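Fundhund aufnehmen: die ersten Stunden

Wer im Raum Lardale einen herrenlosen Hund findet, muss ihn melden und darf ihn nicht einfach behalten. So gehen Sie vor.

1. Hund sichern
Nähern Sie sich seitlich und sprechen Sie ruhig. Lässt sich das Tier nicht anfassen, halten Sie Abstand und rufen Sie die Tierrettung Fusine an, Durchwahl 569. Notieren Sie Fundort und Uhrzeit.

2. Platz vorbereiten
Ein kleiner, ruhiger Raum genügt. Stellen Sie Wasser hin und legen Sie alte Handtücher oder ein ausgedientes T-Shirt aus Baumwolle als Unterlage bereit. Flaschen, Deckel und andere Kleinteile gehören außer Reichweite.

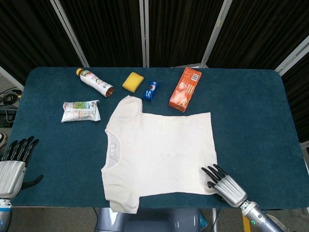
3. Füttern
Geben Sie einem abgemagerten Hund zuerst nur 50 Gramm Schonkost und warten Sie 2 Stunden bis zur nächsten Portion. Stark unterernährte Tiere gehören sofort zum Tierarzt.

4. Chip auslesen lassen
Die Praxis Stillel liest den Chip kostenlos aus, auch samstags. Ohne Chip übernimmt das Tierheim Lukumay den Hund. Dort gibt es fast 200 Plätze, rufen Sie trotzdem vorher an.

Stand: 2. August 2025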